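Prirneck Baths – lockers, bags and lost things FAQ

Updated October. Read this before ringing the desk please, we are short on the phones.

Do I need a coin for the locker?
No. Coins went last year. Pick any free one in the main room, set your own four numbers, shut it. Family lockers are the wide ones by the showers.

I forgot my code.
Come to the desk. Have some ID, or be able to tell us what's inside. Pantelis or Mahnaz can open it with the master key. Can take 10 minutes if it's busy.

Can I leave things overnight?
No, sorry. Lockers get emptied after closing, 9.30pm. Anything left goes in a bag with the locker number on and sits behind the desk.

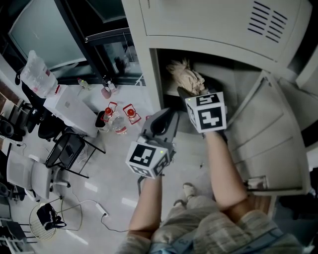
Cream bag or cloth in an open locker compartment.

How long do you keep stuff?
Towels and costumes two weeks, then charity. Phones, keys, glasses, three months. Wet things we can't keep past a couple of days, they go mouldy and the whole cupboard stinks.

I think I left something. Who do I ask?
Lost property is Giuliana, mornings only. Email is best. Say what it is, what colour, which locker if you rember. "Black bag" is not enough!! We have a lot of black bags.

Can you post it to me?
Small things yes, you pay postage. Not phones.

Can I rent one by the month?
Yes, 95 of them upstairs, all taken at the moment. Ask to go on the list.

Locker 422 won't shut.
We know. Hinge is on order. Use another one.

Is my stuff insured?
No. Leave valubles at home.

Will a pushchair fit?
Not in a locker. Rack is just inside the side door, bring your own lock.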